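From the Workroom: Roses That Don't Need Water

February is when I finally get around to the flower bins, and this year I can't put it off because the Drakby hall dinner is coming up and I've promised centerpieces for 17 tables. Seventeen! I said yes on the phone while stirring soup, which is how I say yes to most things.

So I spent most of last week up to my elbows in artificial roses. A few of you asked at the winter sale how I get the old ones looking decent again, and I said I'd write it down, so let me try.

First I dust. A soft paintbrush is best, the fat kind you'd use for window trim, and I work from the middle of the bloom out. For the deep folds I use a hair dryer on cool. Do not use it on hot. I had a whole bunch of peach ones from Ehlers go limp on me a couple of years back and they never forgave me.

If the petals are really grubby I put a handful of rice and a spoonful of salt in a paper bag, drop the head in, hold the bag shut around the stem and shake it for a minute or so. It looks ridiculous and works fine on most fabric petals. Stems and leaves get a damp cloth. Then I go around each bloom with little scissors and snip any threads hanging off the petal edges, but only the long ones! A bit of raggedness helps. Real roses in my yard are never tidy.

Leaves are the part people skip. They come squashed flat from storage, and if you bend each one a little, some up and some down, the whole flower wakes up. I like the kind with some reddish brown in the green, much nicer than that solid lawn color.

Sieglinde Stüber lent me her Verkora wire cutters, and I may have to buy my own pair before she asks for them back. I'm cutting the stems to different lengths, 2 inches apart, so the bowls don't come out looking like a haircut.

I'm still short on red. If you have any dark red fabric roses sitting in a closet, leave them in the box by my side door any time before supper. Faded is okay, I'll tuck those in at the back. Pink I have plenty of, please, no more pink.
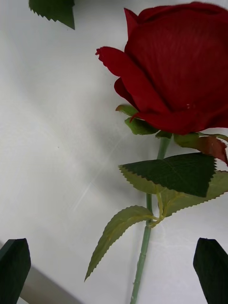 A deep red one, with leaves I wouldn't change.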